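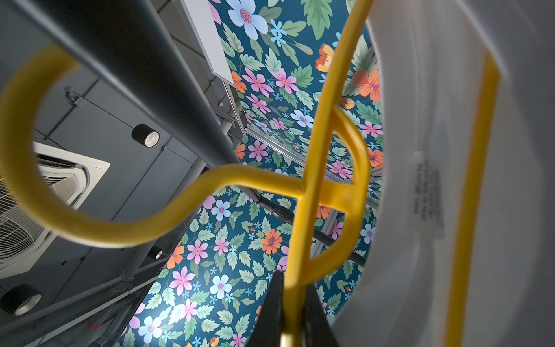 Drying laundry indoors, part 2: the humidity log

The first post covered the washer spin settings. This one covers where the water goes after the wash comes out, based on one winter of logging in the apartment in Bridorport. There is no yard here and the vented dryer died in November, so everything gets hung up inside.

A load of mixed cotton weighs more coming out of the washer than it did going in, and the difference is water. I weigh the basket before and after. The last load of January held 696 grams of water after the fast spin – a small load, mostly shirts. All of that ends up in the air of the room unless something removes it.

The logger is a cheap one that writes temperature and relative humidity to a card every five minutes. It sits on a shelf at chest height, away from the window. I had it on the windowsill for the first week and threw that data out. The glass is cold, the air next to it is cold, and relative humidity reads high there for reasons that have nothing to do with the laundry.

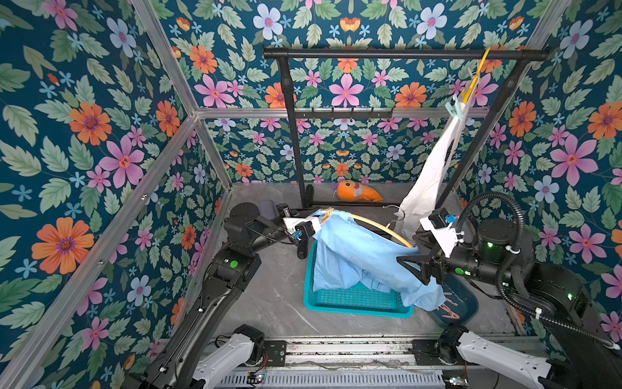

Door open, no machine

Baseline in the spare room is 44 percent with the heat on. With a load hung up and the door open, the room climbs for the first two hours, flattens out, then drifts back down overnight. Shirts were dry to the touch by morning. Jeans took 18 hours, and the waistbands were the last part to go. The hallway logger showed a smaller bump with a delay, so the open door was spreading the moisture through the apartment. Whether that is acceptable depends on your windows. Mine are single pane and the bedroom one was wet at the bottom edge.

Door closed, dehumidifier on

The dehumidifier is a Mahuika, the smaller model, bought used. It draws 198 watts at the plug with the compressor running. With the door closed the humidity peak was lower and shorter, and the room got noticeably warmer, as you would expect from a compressor in a closed space. That extra heat speeds things up too. I can't separate the two effects with one logger and have not tried. 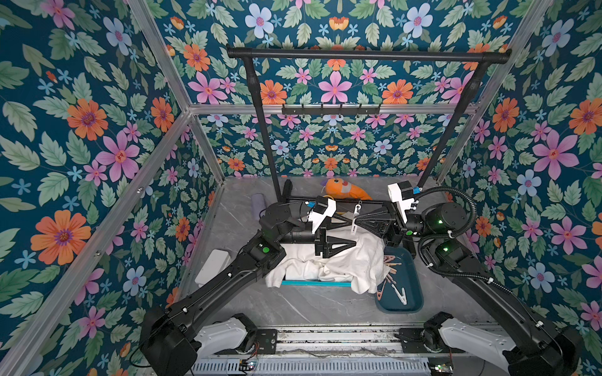

Black drying rack against the back wall, floral paper on three walls.

Water in the tank came to less than the weight lost by the clothes on every run. Some goes out under the door and some goes into the drywall. I have not sealed the door gap to check.

Spacing

Spacing made more difference than I expected. Two layers of cotton touching each other dry like one thick layer, and a hooded sweatshirt folded over a bar is four layers at the hood. Hanging it from the shoulders fixes that. It helps to have a second level for this, like the crossbar with the row of hooks partway down the black rack in the photo, so the small stuff doesn't have to share the top bar with the shirts. Socks I hang by the toe.

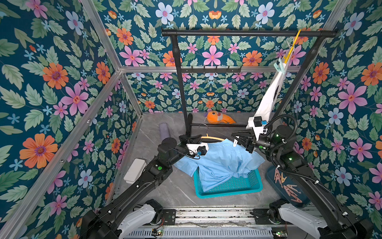
Airflow is the cheap variable. A desk fan on low uses a small fraction of what the dehumidifier does, and it took a few hours off the jeans with the door open. I aim it along the line of the clothes and not straight at them. With a long top bar on two posts, as on this rack, that means putting the fan at one end and blowing parallel to the bar. Blowing from the front dried the outer face of each shirt and left the back damp at the seams.

Next up is the cost per load at the new electric rate, once the bill comes in March. I also want a second logger in the closet on the other side of that wall.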